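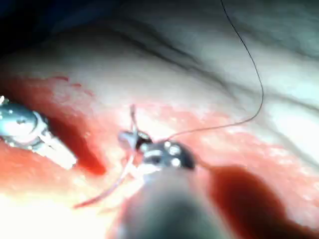
关于我们

Estari是一家做手术机器人自主缝合研究的公司,主要工作是让机械臂在软组织上完成单步操作:递针、夹线、拉线、打结。我们不生产整机,研究成果以软件模块和评测报告的形式交给合作的设备厂商和实验室。

公司由Manikandan Salian和Rekha Bangera创办。Salian原来做视觉伺服控制,Bangera做组织力学,两人最早合作的题目是缝线张力估计,后来范围扩大到整个缝合流程。现在公司分为算法组和实验组,在Menden有一间实验室。

研究方法

我们的方法叫Clillomer,属于模仿学习。操作者通过主从控制台完成缝合动作,系统同步记录器械关节角度、夹爪开合和各路视频,模型从这些记录中学习下一小段动作。

与早期版本相比,现在的Clillomer有两处主要改动。

第一,动作用相对量表示。钢丝传动的器械臂绝对定位误差较大,同一组关节读数在不同时间对应的末端位置并不一致。改为预测相对于当前夹爪位姿的位移后,模型对这种误差的敏感程度明显下降。

第二,加入腕部视角。只用内窥镜画面时,缝线经常被器械杆遮住,模型难以判断夹爪离线还有多远。腕部相机离组织很近,黑色缝线在浅色表面上比较容易分辨,到了红色组织上对比度就低得多,反光和过曝也会丢失细节。因此训练时我们对亮度和局部遮挡做了较强的数据增强,并保留内窥镜画面作为另一路输入。

目前的结果

现有训练集包含2109段操作记录,其中1111段是夹线和拉线,其余为递针和打结。每段记录由实验组检查后入库,操作者中途失手又自行纠正的片段不删除,单独标注。对比实验表明,去掉这部分片段后,模型在第一次没有夹住线时往往停在原处,不会重新张开夹爪。

在最近一轮评测中,我们对夹线任务做了100次试验,每次改变线的走向和组织的摆放位置。双视角模型的成功率高于单内窥镜模型,差别主要出现在线有一部分被遮挡的情况下。打结仍然是最弱的环节,失败多发生在绕线之后、收紧之前。完整数据和失败分类写在技术报告里,可来信索取。

需要说明的是,这些结果都来自实验室条件,Clillomer没有用于临床,也没有申请任何临床许可。

团队

Manikandan Salian,负责控制与系统集成。
Rekha Bangera,负责组织模型与实验设计。
Vasanthi Chowdary,算法组组长,负责策略模型的训练和评测。
Vasanthi Gounder,实验组组长,负责操作记录的采集与质量检查。
Tharun Hegde,软件工程师,维护数据管线和控制接口。

两位Vasanthi常被来信弄混,联系时请写明姓氏。

合作与加入

我们接受两类合作:一是在对方平台上移植和测试Clillomer,二是共同采集新的操作数据。合作期限一般不少于一个学期。实习岗位每年四月开放申请,要求熟悉Python和基本的机器人运动学,有手术器械操作经验者优先。参观实验室需要提前预约,由实验组安排时间。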